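Home > Workshop and Small Business > Packing and Shipping

Can two robot arms take over small-bottle packing yet, or is it too soon?

Posted Mar 16, 2025 in Automation
Tags: robot arms, picking, small parts, chores

The job is little white bottles with rounded caps, standing loose on a table, that have to go upright into a yellow plastic container.

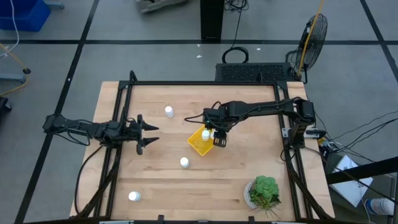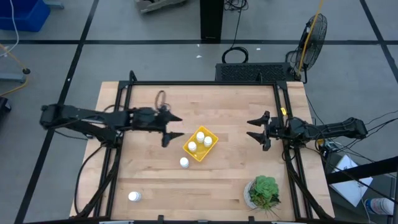
Arsen Moroz
Packing room lead, Bandel
Member, 13 posts

We fill and ship small bottles for a few skin care sellers. Filling and capping is done by machine already. What isn't done by machine is the dull part after that, where somebody stands at a table, picks up the bottles and sets them in containers for the labeler. Last month that was 2,684 bottles across three customers, so we are not a big place. Tellel is the largest of the three and wants us to do more of their small sizes starting in April.

My boss is keen on a pair of arms with two-finger grippers, one on each side of a wooden table, fixed to a black metal frame. I'm the one who would have to live with it, so I'd like to hear from people who have run something like this on real work.

What I want to know:

Is picking up a small round bottle by the sides a solved thing, or does it tip them over? Ours are light when they're half filled.

Does it matter that the container isn't square to the table? People drop them down any old way and I can't see that changing.

How much does other stuff on the table bother it? We've got a potted succulent on ours and I'd rather not run a bare table if I don't have to.

And could the same arms do other chores when we're not packing – wiping down, folding cartons, that sort of thing?

I don't need it to be fast. One person does 200 in a quiet half hour while talking on the phone. If arms did half that without being watched I'd be happy.

drill_press_dan

No. Tried it, sent it back. Buy a bowl feeder.

marguerite_k
Maintenance tech, Konlow

A bowl feeder is fine if you run one bottle all year. With three customers and different sizes you would be changing tooling all the time, so I wouldn't write off arms that quickly.

I look after a two-arm cell at work. It does small jars, which is close to your job. Going through your points in order:

Picking up by the sides works. Straight sides are the easy case, and yours look short and fairly stable standing up. The trouble is on the way in and out. With an open gripper, one finger clips the bottle next door and over it goes. Leave more space between bottles than you think you need. We put thin rubber pads on the fingers and that cut the slipping a lot. Very light bottles do get pushed around, so test with half filled ones and not with full ones from the sample box.

A container at an angle is OK with a camera-based setup. It will be a mess with one that only plays back fixed positions. Ask the seller to turn the container by hand between runs while you watch. The harder part comes later, when there are already bottles in there and the gripper has to come down between them and the wall. The first one into an empty container tells you very little. Watch the last two.

Other stuff on the table: the camera may cope, but the arm still needs room to move. A plant with thin leaves hanging over the side is just the kind of thing a wrist or cable brushes past. I'd move it to a shelf.

Other chores – not really, not yet. Wiping a flat table can be done. Folding cartons, ours couldn't, and I've watched two vendors fail at it. Each new chore took us days of setup, and then it was worse than a person at it. Same goes for house stuff in my opinion. Putting things in a basket, yes. Laundry and dishes, I'd wait.

On speed and leaving it alone: we logged 1,043 jars before I was comfortable going to lunch while it ran. It still stops a few times a shift and waits for someone to stand a jar back up. If a person is in the room anyway, it's no big deal. If you were hoping for nights, hold off.

Also keep the cables tied up out of the way of both arms. Most of our downtime in the first weeks was a cable and had nothing to do with picking.

Bhutto Supply (vendor account)

Hi Arsen, we carry finger pads and frame clamps for most small arms. Send us the gripper model and the bottle diameter and we can tell you what fits. Agree with the post above about testing half filled.

Arsen Moroz

Thanks, that helps, mainly the bit about the last two bottles. I've asked for a trial with our own half filled ones and a full container at the end. Plant is staying for now but I'll move it for the trial.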